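4. Setting up the Geum table timer

Before you start, ignore the promise on the box that the Geum is "ready in 2 minutes." It isn't, unless you skip pairing, and then all you own is a clock. Set aside a free evening.

1. Put the timer on a hard, level surface. A white table is fine, whatever the forum says about glare.
2. Hold the side key until the display shows 49. Let go.
3. Open the Privach app and choose Add Device.

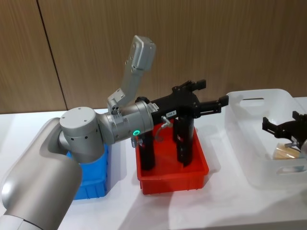
Ivik Canska
Guide editor, home devices

Updated Jul 22, 2024

4. Type in the code 1529. Every unit ships with the same one, so I wouldn't call it security. Change it in step 6.
5. Wait for the tone. The maker says the app will find the timer by itself. Mine needed three tries, with the phone right next to it.
6. Go to Settings, then Access, and enter a new code. Write it down on paper. There is no reset by email, despite the button that says so.

Note: The "smart learning" mode claims to guess how long you want from past use. I left it on from March until the summer and it kept offering me the same length. Turn it off under Modes.

CAUTION: Do not cover the vents on the back. Do not use a charger other than the one supplied.
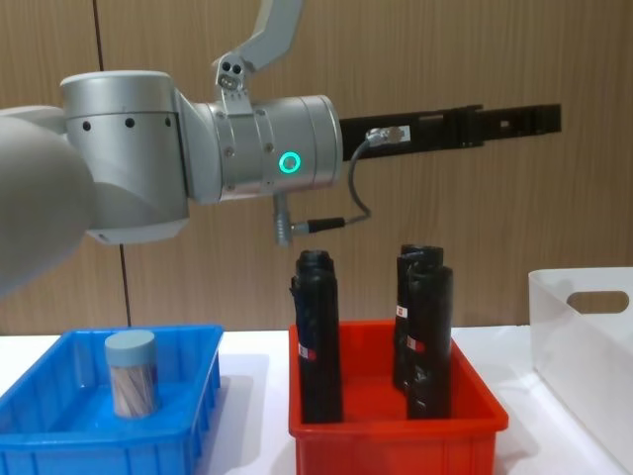 Wrist section with green ring light, bracket on top.

4.1 Setting a countdown

1. Turn the dial to the right. Each click adds one minute up to the limit of 450.
2. Press the dial once to start and twice to pause.
3. To cancel, hold the dial down until the display clears.

Note: The battery gauge drops in big steps and I don't trust it. Charge the timer before any long countdown, even if it reads full.

If the tone does not sound at zero, check Volume in the app first. Updates tend to set it back to mute.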